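Extended warranties: questions readers send us
Updated 18/07/2025 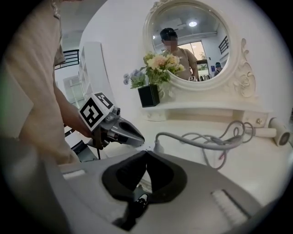

Most of the mail we get starts the same way. Someone is standing at a checkout, or has just left one, and a plan was offered that had to be decided on right then. These answers are written by Hamdia Birhane and checked by Hina Khokhar. We don't sell plans and we don't take a cut from anyone who does.

Should I buy one?
Usually we'd say no. The seller knows how often the thing breaks and you don't, and the price was set by the seller. If a repair bill would put you in real trouble, that changes the math a little, but read the terms first.

The clerk said it covers "everything." Does it?
We have yet to read a plan that does. Look for the page called Exclusions, or Limits, or sometimes General Conditions. Wear, cosmetic damage, batteries, and anything the company decides was misuse tend to be in there. Ask the clerk to point to the line that says "everything" and see what happens.

What about the Drendex plan? It has good reviews.
Look at when the reviews were written. A lot of the ones we read were posted within days of purchase, so those people were reviewing the sign-up form. The reviews that mention a claim are fewer and a good deal grumpier.

Uter says it has paid 3,792 claims. Isn't that a lot?
Out of how many? We asked in January and got a brochure back. A number of paid claims tells you very little until you know how many were turned down and what the average payment was.

How does the deductible work?
You pay it each time you claim. On one Lam plan a reader sent us, the plan cost $80 and the deductible was another $80, on a microwave. We'll let you look up what a microwave costs.

Can I cancel?
Often, yes, and sooner is better. Some plans give a full refund for a short window and then a partial one, minus a fee. Cancel in writing and keep a copy. A phone call with a friendly person does not count as proof of anything.

Doesn't the maker's warranty already cover me?
For the first stretch, very likely. Check whether your plan starts on the day you buy it or on the day the maker's coverage ends. If both run at once, ask what you're paying for during the overlap. Your credit card may add coverage too, though card companies have been trimming that benefit, so don't trust an old leaflet.

Furia keeps calling to say my coverage is about to expire. Is that real?
Be careful. Ask for your contract number and don't help them find it. If they can't read it to you, hang up. If they can, hang up anyway and call the number printed on your own paperwork.

How long does a claim take?
The ads like the word "fast." Readers who wrote to us waited around 15 days for a first answer, and that answer was often a request for the receipt they had already sent. Our mailbag is not a survey, so take that for what it is.

Will you look over my contract?
No, we're not lawyers. Your state's consumer office may be able to help with a complaint, and it costs nothing to ask.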